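Cermont Residents' Handbook
Section 4: Care of floors, wall panels and metal fittings

The guidance in this section applies to all flats, shared laundries and ground-floor utility rooms managed by Cermont. Tenants are asked to read it before using any cleaning product for the first time. Questions should be put to the housing office, where Nazmiye Duman deals with matters of cleaning and upkeep.

General cleaning

Floors should be swept or vacuumed before they are washed. Grit left on a floor is dragged about by the mop and causes fine scratches, which show most clearly on darker surfaces. A soft broom or a vacuum head with bristles is suitable for every type of floor in the buildings.

For ordinary washing, a small squeeze of washing-up liquid in a bucket of warm water is sufficient. Using more will leave a film that attracts dirt. The mop should be wrung out well and the water changed when it turns cloudy. Kitchens and entrance halls normally need washing once a week, bedrooms less often.

Bleach must not be mixed with any other product. Windows should be opened whenever bleach or limescale remover is in use, and children and pets kept out of the room until the floor has been rinsed.

Marks and stains

Scuffs from shoes can usually be lifted with a damp cloth and a little bicarbonate of soda. Rub lightly and rinse. Candle wax should be left to harden and then eased away with a plastic scraper. Metal blades are not permitted on any floor covering.

Grease near the cooker should be wiped up the same day. Where it has been left to build up, lay a cloth soaked in warm soapy water over the patch for ten minutes before wiping.

Rust marks under bins, buckets and plant stands should be reported to the office if they do not come away with lemon juice. Test the juice in a corner first. It must never be used on natural stone or real marble, which acid will dull permanently. Tenants who are unsure what their floor is made of should ask before treating it. The flats in the Yaman building were fitted over several years and neighbouring homes may differ.

Wall panels

Marble-effect panels are to be cleaned with a soft cloth and soapy water, working from the bottom upwards to avoid streaks, then rinsed from the top down and dried. Scouring powders, wire wool and abrasive sponges will take off the shine. Hooks and shelves may not be screwed into panels without written consent. Requests are handled by Oğuzhan Aydoğan.

Corners, trims and the feet of furniture

Dust collects where a panel meets a metal trim and beneath low shelving. An old toothbrush is the best tool for the corners. Low shelves should be moved out and the floor behind them washed at least once a season.
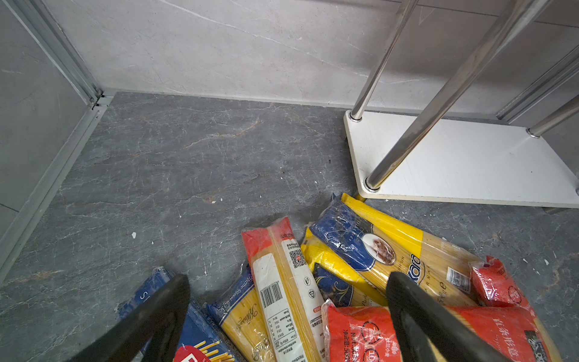 Photograph: Cermont Housing Office / Orhun Türkmen

Aluminium trim needs only soapy water and a dry cloth. Products containing washing soda, oven cleaner and strong bleach will turn it dull or leave pale blotches that cannot be polished out. Chrome may be wiped with a cloth dampened with equal parts white vinegar and water, rinsed at once and buffed dry. Vinegar should be kept off any stone nearby.

White shelves and boards yellow more quickly if polish is allowed to build up on them. A damp cloth is enough. Felt pads should be fitted beneath furniture that stands on a hard floor and replaced when they become thin or gritty.

Loose trim and damaged sealant

Sealant that has split or come away lets water in behind the panels. Tenants should not attempt to fill gaps themselves. Report the fault on extension 93, giving the flat number and the room. Remzi Ağca will arrange an inspection. Calls received before 10 a.m. are normally passed on the same day.

Replacement felt pads and mop heads are available from the office during opening hours. Sealant in all shared laundries is inspected each April.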